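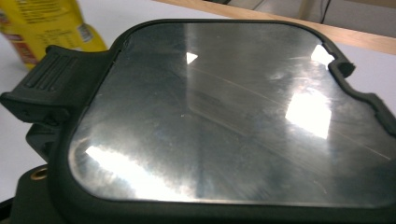

인쇄하기 | 이메일로 보내기

하드케이스 관리와 포장: 발표자 노트

슬라이드 1. 인사
오후 2시 시작. 뒷자리까지 마이크 소리가 들리는지 먼저 확인할 것. 질문은 중간에 받아도 된다고 말한다. 오늘은 케이스를 새로 고르는 이야기는 짧게 하고, 이미 쓰고 있는 케이스를 어떻게 닦고 닫고 쌓는지에 시간을 쓴다.

슬라이드 2. 우리가 가진 것
Clovton 창고에 등록된 케이스는 모두 779개. 그중 상판이 유광 패널로 된 것이 77개다. 나머지는 일반 플라스틱 뚜껑이다. 유광 패널 쪽에서 문의가 훨씬 많이 들어온다. 대부분 흠집, 얼룩, 라벨 자국에 관한 것이다.

슬라이드 3. 어두운 유광 상판
어두운 색에 광택이 있는 판은 먼지와 잔흠집이 잘 보인다. 천장 조명 바로 밑에 놓으면 빛이 하얗게 뜨고, 그 부분은 상태를 판단하기 어렵다. 점검할 때는 케이스를 조금 돌리거나 보는 사람이 옆으로 한 걸음 움직여서 반사를 피한다. 같은 면을 두 방향에서 본다. 한쪽에서만 보면 가는 사선 흠집을 놓치기 쉽다.
손톱 끝에 걸리지 않는 흠집은 기록만 하고 계속 쓴다. 걸리면 따로 빼 둔다. 이 기준은 10월부터 적용한다고 분명히 말할 것.

슬라이드 4. 닦는 순서
먼저 마른 붓으로 가루를 턴다. 이 단계를 건너뛰고 바로 천으로 문지르면 가루가 판을 긁는다. 그다음 물을 살짝 묻힌 극세사 천으로 한 방향으로만 닦는다. 원을 그리지 않는다. 마지막에 마른 천으로 한 번 더.
알코올은 쓰지 않는다. 종이 타월도 쓰지 않는다. 지난번 교육 때 종이 타월은 왜 안 되느냐는 질문이 두 번 나왔다. 미세한 자국이 남고, 어두운 판에서는 그게 다 보인다고 답하면 된다.
(여기서 천 샘플을 돌린다. 돌려받는 것 잊지 말 것.)

슬라이드 5. 테두리
상판보다 테두리를 소홀히 하는 경우가 많다. 판과 테두리가 만나는 선, 모서리의 둥근 부분, 홈이 파인 자리에 먼지가 모인다. 면봉이나 부드러운 칫솔을 쓴다. 금속 도구로 파내지 말 것. 테두리가 판보다 높은 모델은 뒤집어 놓아도 판이 바닥에 잘 닿지 않지만, 바닥에 나사 하나만 굴러다녀도 소용없다. 뒤집기 전에 바닥을 쓸어 둔다.

슬라이드 6. 걸쇠
손가락이 닿는 면에 골이 있는 걸쇠는 골 사이도 닦는다. 장갑 낀 손으로 열고 닫는 현장에서는 기름때가 여기 제일 많이 낀다.
닫을 때는 뚜껑을 먼저 손바닥으로 눌러 맞추고 나서 걸쇠를 채운다. 걸쇠 힘으로 뚜껑을 끌어당기면 경첩 쪽에 무리가 간다. 걸쇠가 뻑뻑하다는 신고가 들어온 케이스를 열어 보면 대개 내용물이 너무 높게 들어가 있다.
윤활제는 정비 담당에게 맡긴다. 각자 뿌리지 않는다.

슬라이드 7. 안쪽 포장
무거운 것은 아래, 경첩 쪽에 가깝게. 케이블은 느슨하게 감아 가장자리로. 빈 곳은 폼으로 채우되 뚜껑을 누를 정도로 올리지 않는다. Fonder 현장에 보내는 묶음은 내용물 목록을 뚜껑 안쪽에 끼운다. Esia 쪽은 목록을 따로 봉투에 넣어 달라고 하니 헷갈리지 말 것.
라벨은 옆면에만 붙인다. 유광 상판에는 붙이지 않는다. 떼어 낸 자국을 지우다가 판을 망친 사례가 있었다.

슬라이드 8. 쌓기와 보관
상판이 유광인 케이스 위에는 다른 케이스를 올리지 않는 것이 원칙. 자리가 모자라면 사이에 펠트 한 장을 깐다. 펠트는 선반 왼쪽 끝 상자에 있다. 걸쇠가 옆으로 튀어나와 있으니 나란히 둘 때 옆 케이스와 간격을 둔다. 끌어서 꺼내지 말고 들어서 꺼낸다.
Van Dijk 운송분은 금요일 오전에 나간다. 목요일 저녁까지 닦고 닫아서 문 쪽 선반에 둔다.

슬라이드 9. 실습
12분. 두 사람씩 케이스 하나. 붓질, 물천, 마른 천, 걸쇠 순서로 하고 마지막에 점검표를 쓴다. 돌아다니면서 천을 뒤집어 쓰는지 본다. 더러워진 면으로 계속 닦는 사람이 꼭 있다. 시간이 밀리면 점검표 작성은 생략하고 말로 확인한다.

슬라이드 10. 질문
나올 만한 것:
- 흠집 제거제를 써도 되는가. 안 된다. 주변이 뿌옇게 된다.
- 비 맞은 케이스는 어떻게 하나. 겉을 먼저 닦고 나서 연다. 안을 확인한 뒤 뚜껑을 연 채로 말린다.
- 얼마나 자주 닦나. 현장에서 돌아올 때마다. 창고에만 있던 것은 나가기 전에 한 번.
점검표 양식은 나가는 길에 문 옆 탁자에서 가져가라고 안내.

인쇄하기 | 이메일로 보내기

이 사이트는 이용 편의를 위해 쿠키를 사용합니다. 계속 이용하시면 쿠키 사용에 동의하는 것으로 간주됩니다. [동의] [자세히 보기]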